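Padico Breakfast Set, 4 pieces
Item 2653

Home > Kitchen and Table > Serving > Sets

In stock. Ships in one box.

The Padico Breakfast Set puts a tray, a spoon, a cup and a bowl together under one item number. It is meant for one person eating one meal, at a table, at a desk or in bed. Customers had been buying the pieces separately from our Lusta line and asking which tray went with which bowl, so in April we started packing them as a set.

The tray is the piece most people ask about. It is rectangular and shallow, with rounded corners and a low rim that runs the whole way around. The rim is enough to stop a spoon from sliding off when you carry the tray from the kitchen, and low enough that you can rest your wrists on it while you eat. The floor is flat, so the bowl and cup sit level wherever you put them.

The spoon is wood with a reddish-brown polished finish. It has an oval bowl and works for oatmeal, yogurt, soup and rice. Wood is quiet against the side of a dish and does not get hot in the hand the way a metal spoon does when it is left standing in soup. 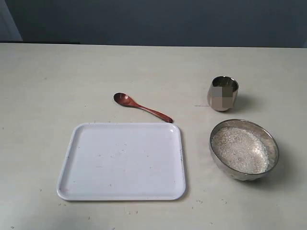
Padico set on a white tabletop: tray, wooden spoon, cup and bowl.

The tray is white, a cool white with a little blue in it. On a warm off-white table you will notice the difference. If you are trying to match a tabletop exactly, order a color card first (item 1744) and look at it in the room where the tray will be used. We do not take back opened sets for color alone.

What is in the box

Tray, 1
Spoon, 1
Cup, 1
Bowl, 1
Care card

Care

Wash the tray by hand with dish soap and a soft sponge. A white tray shows everything, and gray smudges and small specks on the floor of the tray are normal with use. They usually come off with a paste of baking soda and water left on for ten minutes. Do not use steel wool or scouring powder. Check the inside of the rim when you rinse, as crumbs and coffee grounds tend to collect there and dry on.

Wash the spoon by hand too and dry it right away. Do not leave it in the sink overnight and do not put it in the dishwasher - the finish will go dull and the grain will lift. If the spoon starts to look dry, rub in a few drops of food-grade mineral oil with a paper towel, wait an hour and wipe off what is left.

The cup and bowl can go on the top rack of the dishwasher. None of the four pieces should go in the oven.

Replacement parts

Each piece can be ordered alone. Spoons are the part people replace most often, and they are sold singly or in packs of four. The replacement tray is item 2497. It is the same size as the tray in the set and stacks with it. Finish on the spoons varies from batch to batch, so a new one may be lighter or darker than the one you have.

For cafes and guest houses

Orders of 200 sets or more are packed without the individual boxes, with the trays nested together and the spoons bundled separately. This takes up a good deal less shelf space. Allow three extra weeks. Bulk orders are handled by our distributor, Sönmez, and the price list is available from them on request.

Questions we get

Is the tray deep enough to carry a full glass?
It will hold one, but it is a shallow tray and the rim will not stop a tall glass from tipping. Keep glasses toward the middle.

Can the spoon be used for cooking?
It was made for eating. For stirring pots, see the Lusta kitchen spoons, which have longer handles.

Is there a lid for the bowl?
No. We have looked at one and may add it later.

Does the set come in other colors?
The tray comes in white only.

Returns

Unused sets can be returned within 30 days in the original box. If a piece arrives chipped or cracked, send us a picture of the piece and the packing label and we will replace that piece. You do not need to return the rest of the set.

Sold by Ilov Kitchen and Table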